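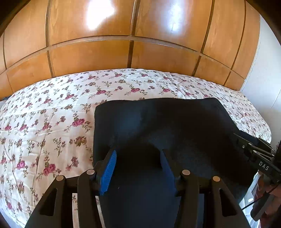

Sudham Allotment and Garden Society
Minutes of the ordinary meeting, 1999-02-24, back room of the Mukitz Arms

Present: Danica Halás (chair), Anas Tahiri, Gijs Visser, Sorin Angelovski, Pieter Van Dijk (minutes). 20 members in all by the end, a number of them having come in for the darts.

Apologies: none received. Several owed.

1. Minutes of the last meeting
Agreed, after Mr Visser asked that "shouted" be changed to "remarked". Mr Angelovski asked for it to be changed back. Left as "remarked loudly".

2. Water
The standpipe by plot 46 still drips. Mr Tahiri has written to the landlord, Debnath Estates, and has had a reply thanking him for his interest in renting a plot. He will write again, using shorter sentences. In the meantime members are asked to stop hanging buckets on the tap, as the weight is bending it.

3. Rents
The chair proposed that rents stay as they are. Carried with unusual speed.

4. Manure
The delivery was left across the main gate, and those inside at the time were inside until teatime. The farmer says he was told "by the gate" and considers that he did as asked. Mr Visser offered to draw him a map. Bill of £40 to be paid, less nothing, the chair having tried.

5. The hedge
Discussed for most of the evening. Mrs Dunn's side would like it at shoulder height. Asked whose shoulder, they withdrew to confer. Deferred to the next meeting, as it was at the last two.

6. Shed break-ins
Two sheds opened since Christmas. Taken: a fork, a radio, half a bag of bonemeal. Mr Angelovski's shed was opened and nothing removed, and he wished his feelings on this to be minuted. Members to put their names on tools. Mr Tahiri has a burning iron he will lend out, one evening at a time.

7. July show
Classes as before, with the addition of "Any Other Bean". The longest marrow class will be measured along the outside of the curve, following last year. Workon Seeds have offered a voucher for the best onions. Mr Visser asked if past winners could enter. He was told yes, and looked relieved.

8. Accounts
Balance £161 before the manure. Accepted.

9. Any other business
Lost property: one glove, left hand. Plot 12 has a cockerel. The owner of plot 12 says it is a quiet one. The chair will visit early one morning and form a view.

Meeting closed when the room was wanted. Next meeting same place, hedge first on the agenda.

P.V.D.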